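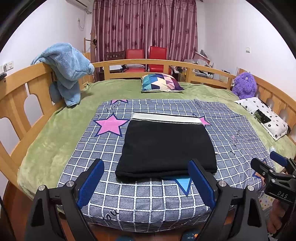
4. Setting up the under-bed sensor

The Plarnero sleep sensor is a thin pad that goes between the mattress and the bed base. It picks up small movements through the mattress and sends them to the Plarnero hub, so nothing has to be worn at night. It works with most bed frames, including wooden beds with a slatted railing, as long as the mattress rests on a flat base or on slats with narrow gaps. Clear the top of the bed before you start. Anything left lying on the sheet, even a folded cloth, adds weight in one spot and can throw off the first calibration. The fitted sheet can stay on.

Read this whole section once before you begin. You will need the sensor pad, the connecting cable, the power adapter and the hub, which should already be on your home network (see Section 3). A second person is helpful for lifting a large mattress.

4.1 Placing the pad

1. Remove pillows, blankets and loose items from the bed.

2. Decide which side of the bed the sensor will track. One pad tracks one sleeper. For two sleepers, use 2 pads and repeat this section for the second one.

3. Lift the mattress on that side and prop it up. Do not hold it up with your head or shoulder while you work.

4. Lay the pad on the base with the printed side up. The long edge of the pad should run across the bed, from the side toward the middle.

5. Slide the pad until it sits where the sleeper's chest will be. On most adult beds this is a little below the lower edge of the pillow.

6. Press the two grip strips on the underside of the pad against the base. On a slatted base, each strip must touch a slat. If one strip falls over a gap, move the pad toward the head or the foot until both make contact.

7. Run the cable out to the side of the bed or toward the headboard, whichever is nearer to the outlet.

8. Lower the mattress slowly. Check that the pad has not folded over and that the cable is not pinched between the mattress and the frame.

Note: The pad is made for mattresses between 8 and 40 centimeters thick. On a thinner mattress the sleeper may feel the edge of the pad. On a thicker one the signal may be too weak to read.

Note: If your bed has a storage drawer or a lifting base, open and close it fully once after placing the pad. The cable should not move or tighten.

Caution: Do not fold, cut or staple the pad. A folded pad will stop working and cannot be repaired.

Caution: Do not use the pad in a crib, a toddler bed or a waterbed. The sensor is not a medical device and must not be used to watch over a person who needs care.

4.2 Connecting the power

1. Push the round plug on the cable into the socket marked SENSOR on the adapter. It clicks when it is all the way in.

2. Plug the adapter into a wall outlet. Do not use an outlet that is controlled by a light switch.

3. Wait for the light on the adapter to change from red to slow green. This takes up to a minute.

4. Fasten loose cable to the leg of the bed with the clips supplied. Where a railing or headboard has openings, do not thread the cable through them — it can rub against the edges when the bed is moved.

If the light stays red, unplug the adapter, wait ten seconds and plug it in again. If it is still red, check the plug in the SENSOR socket first. It is easy to leave it half seated.

4.3 Pairing with the hub

1. Open the Plarnero app and choose Add Device, then Bed Sensor.

2. Hold down the button on the side of the adapter until the green light blinks quickly.

3. When the serial number appears in the app, compare it with the label on the back of the adapter. Tap Confirm only if they match.

4. Give the sensor a name, such as "Left side" or "Guest room."

The adapter leaves pairing mode by itself after two minutes. If you miss it, repeat step 2. Adapters sold before the February update carry the name Vurkex on the label. They pair the same way, but the app will ask to install new firmware first. Leave the adapter plugged in until the update is finished.

4.4 Calibrating

Calibration has two parts: empty and occupied. Do the empty part first.

1. Make the bed the way it is normally made at night. Put the pillows and blankets back now.

2. In the app, open the sensor and tap Calibrate, then Empty Bed. Stay off the bed and keep pets off it until the app shows a check mark.

3. Tap Occupied. Lie down on your back in your usual place.

4. Breathe normally and keep still until the app chimes.

5. Turn on your side and wait for the second chime. Calibration is now complete.

Run calibration again if you change the mattress, add a topper or move the bed to another room. Changing the sheets does not call for a new calibration. A heavier winter blanket usually doesn't either, but if the app starts showing someone in bed during the day, repeat the Empty Bed part.

Note: Washing machines, ceiling fans and loud speakers near the bed can cause vibration. Turn them off while you calibrate.

4.5 Stored data

The adapter keeps readings in its own memory when the hub is off or out of range. It holds up to 4000 readings and then begins to write over the oldest ones. Readings are passed on to the hub as soon as the connection comes back, and no action is needed in the app.

4.6 Care and cleaning

Unplug the adapter before cleaning. Wipe the pad with a damp cloth and mild soap, and let it dry fully before putting the mattress back. Do not machine wash it or use bleach. Check the position of the pad each time you turn the mattress, and straighten it if it has shifted.

The pad can be stored flat or loosely rolled with the printed side facing out. Keep it away from radiators and out of direct sun.

For the meaning of error codes, see the table on page 68. Replacement clips and cables are listed under Accessories at the back of this guide.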